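**Call for participants: reading printed tables under different desk lighting**

Ref. 469. Closing date for replies: 29th November.

The Vunier lighting study needs adults who read figures from paper as part of their work or studies. Sessions are held at the Dikside building, Haltthorpe. The study compares three settings of overhead and desk lighting and records reading speed, error rate and reported eye strain under each.

## Who can take part

- Aged 18 to 57 on the day of the first session.
- Able to read 9-point print at normal desk distance, with glasses or contact lenses if usually worn.
- Fluent in written English.
- No eye surgery in the past twelve months.
- No history of migraine or seizures set off by light.

Varifocal lenses are accepted, but please state this when replying, as it affects the seat height used. Tinted lenses are not accepted. Colour blindness does not exclude anyone; all test sheets are black on white or black on cream.

## What is involved

Each participant attends 3 sessions, at least two days apart. A session lasts 90 minutes, including two breaks of ten minutes. The lighting setting is fixed within a session and changes between sessions. The order is drawn by lot.

In each session you will be given printed tables and asked to find and copy out set entries by hand. Across the whole study a participant reads up to 1,000 entries. There is a short eye test at the start and a one-page form on comfort at the end. No drops are used and nothing is worn on the eyes.

Participants are asked to avoid screens for 30 minutes before arrival. Caffeine should be kept to the usual daily amount.

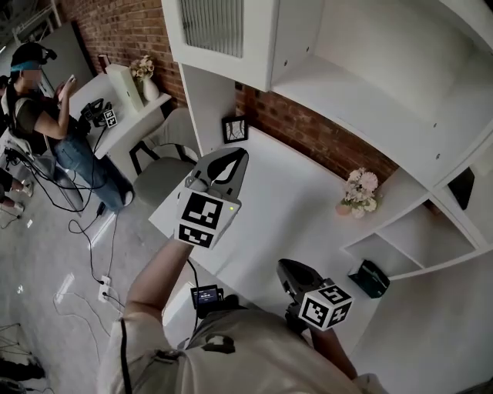 ## Payment and travel

Payment is made by bank transfer after the final session. Participants who leave early are paid for completed sessions only. Bus and rail fares within the county are refunded on receipt. Parking is in the Cropper Lane car park, and a permit will be sent with the joining letter.

## Data

Results are stored under a participant number. Names and bank details are held separately and deleted once payment has cleared. You may withdraw your results at any time before the analysis begins.

## How to reply

Write to the study office at Dikside, quoting the reference, and give your age, type of glasses or lenses if any, and the mornings or afternoons you can attend. Late replies will be placed on a reserve list.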